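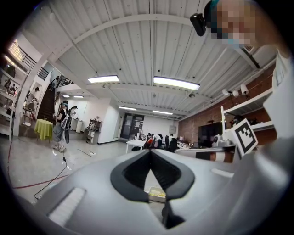

Budget for hand-held grippers vs. a second arm

Forum: Buying and Planning
Started by benchrat_ohio, Sep 17, 2018

benchrat_ohio
We have money to spend before the end of the budget year and I need to put a plan in writing. We are a small group that trains pick and place policies, mostly small parts out of trays. Right now we have one arm and a lot of waiting in line for it.

The two options I have priced:

Option A is a second arm, same model as the first, with mount and controller. That eats the whole budget and leaves nothing for spares.

Option B is a set of hand-held grippers from Grikeo. Jaws, camera mount and printed body come to $3134 for the set, camera not included. People carry them around and do the task by hand, and we train on that.

I lean toward B. My boss leans toward A because an arm is something you can still point at in five years. Has anyone here had to make this choice, and what did you leave out of the budget that you wished you had put in?

torque_n_tea
We did B in August of last year. I would do it again, but the sticker price is the small part. Things that were not on our first sheet:

Memory cards. Buy more than you think, and buy the fast ones.
Batteries and a charger that takes several at once.
Replacement jaw pads. Ours wear at the tips first and then small items start to slip.
Marker stickers for the fingers. They scuff, and the glossy ones catch glare from ceiling lights. Get matte.
A shelf or cabinet with a lock.

Pads and markers ran us $364 for the first year. Not a big number, but it had to go through purchasing three separate times and that was the painful part.

kessler_line
I will argue for A. You can't test a policy on a hand-held gripper. You still need arm time to find out if the thing works, and you said you already have a line for the one arm. Collecting more data makes that line longer.

benchrat_ohio
Fair. Most of the line is people teleoperating to collect, though. I looked at the sign-up sheet and evaluation is the smaller share of it. If collection moves off the arm I think the line mostly goes away.

kessler_line
For a few months. Then you have four policies to compare where you used to have one. Ask me how I know.

mudflap77
Is the Grikeo set the one with the plain parallel jaws or the soft ones? We had a quote from Brolero for something close to it and the jaws were extra.

benchrat_ohio
Soft ones, included. Brolero quoted us too and the jaws were a separate line, yes. Their lead time was 12 weeks and that rules them out for this budget year.

mudflap77
Ok. Check whether the jaws on the hand unit are the same as the ones on your arm. If they aren't, you need to budget for a matching end effector. We missed that and it held us up longer than anything else on the list.

benchrat_ohio
They are not the same. I had not put that in. Adding it.

torque_n_tea
Second what mudflap said. Also the camera. It has to sit in the same place relative to the jaws on both, with the same lens. We bought one camera too few and kept moving it back and forth between the hand unit and the arm. It never went back quite the same way. Buy one that stays on the arm.

old_gantry
Nobody has brought up labor. The gripper doesn't collect anything by itself. We planned for 200 demos per task and found out that was low for anything with small loose items in a tray. People get tired, wrists get sore, and they start doing sloppy grabs at the end of a shift. We went to short shifts and the number of usable demos per hour went up. If you pay your collectors, that line will be larger than the hardware within the first couple of months. If you use students, you still need somebody to check the recordings.

kessler_line
Which is my point. An arm is a one-time cost.

old_gantry
It isn't. Who is running your arm? Somebody sits there and teleoperates it, and they get fewer demos per hour than a person with a hand unit. You pay for the labor both ways. I am not saying don't buy the arm. I am saying put hours on the sheet in both columns so you are comparing the same thing.

kessler_line
Ok, I will give you that one. I still wouldn't go with only one arm in the building. When ours went back to Dimitriou for a joint repair we had nothing to test on for six weeks.

mudflap77
Six weeks is about right for Dimitriou. We pay for their service plan now, mostly for the loaner.

benchrat_ohio
We don't have a service plan. What did it cost you relative to the arm? Percent is fine if you can't give the number.

mudflap77
Roughly eight percent of purchase price a year. Ask for it in the same quote as something else, they were more flexible that way.

pinecone_pete
Small thing about space. If you go with hand units, plan for recording in more than one spot. We did all of ours at one table and the policy fell apart when we moved the arm across the room. Now we rotate between rooms with different lighting. It costs nothing but you need carts, and carts cost money. We also bought a set of trays from Eltus so every station has the same ones.

old_gantry
Same trays everywhere is the part I would argue with. You want some variety there too.

pinecone_pete
Depends what you are doing. Our line only ever sees one tray.

benchrat_ohio
Ours will see two or three kinds, so I will mix them.

Where I am now: Grikeo set, one extra camera that stays on the arm, a matching end effector, cards, batteries, spare pads, matte markers, two carts, and the service plan if I can get it under the cap. Collector hours on a separate line for both options. Second arm goes in next year's request.

kessler_line
Put the second arm in writing now, even if it gets turned down. It is easier to get the next time if they have seen it once.

torque_n_tea
And get the pads and markers on a blanket order so you only fight with purchasing once.

benchrat_ohio
Will do both. Does anyone have a part number for the matte marker stock?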